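Cokgate Set-Up Guide, Part 2: Recording Practice Runs in the Simulator 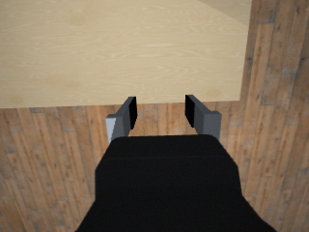
BEFORE YOU RECORD

Okay, you've got Cokgate installed and the wrist view is up, with the gripper in front of the table and its fingers apart. I start every run from a pose like this one, fingers open and nothing between them, and I'd like you to do the same so our examples match.

1. Open the Braltdale room from the scene menu and wait for the floor and table to finish loading.

2. Pick "wrist" as the main view. You can record a second view too, but the learner only reads this one for now.

3. Check both fingertips. In my start pose they just overlap the front edge of the table, with floor showing through the gap. If yours are way over the tabletop, hit Home and look again.

4. Type your task sentence. Keep it plain — "pick up the cup" beats a paragraph — and spell it the same way every time!

5. Press R, wait 2 seconds, then start moving. Those still moments at the front help me line up the files later.

6. Drive the gripper slowly. I steer with the keyboard (the Ustex controller works as well, but I'm clumsy with it).

7. Press R again to stop, then K to keep the run or X to toss it.

Note: Shadows on the tabletop move when you change the light setting. Leave light on "vary" and the learner gets to see plenty of them.

Caution: X deletes right away, and there's no undo. I lost a whole afternoon of runs in May that way.

HOW MANY RUNS

I ask for 100 kept runs per task before the first training pass. The full set is 800, and we split that up between people. Send yours to Audrey-Anne MacLeod, with your task sentence as the folder name, and she'll add them to the shared set.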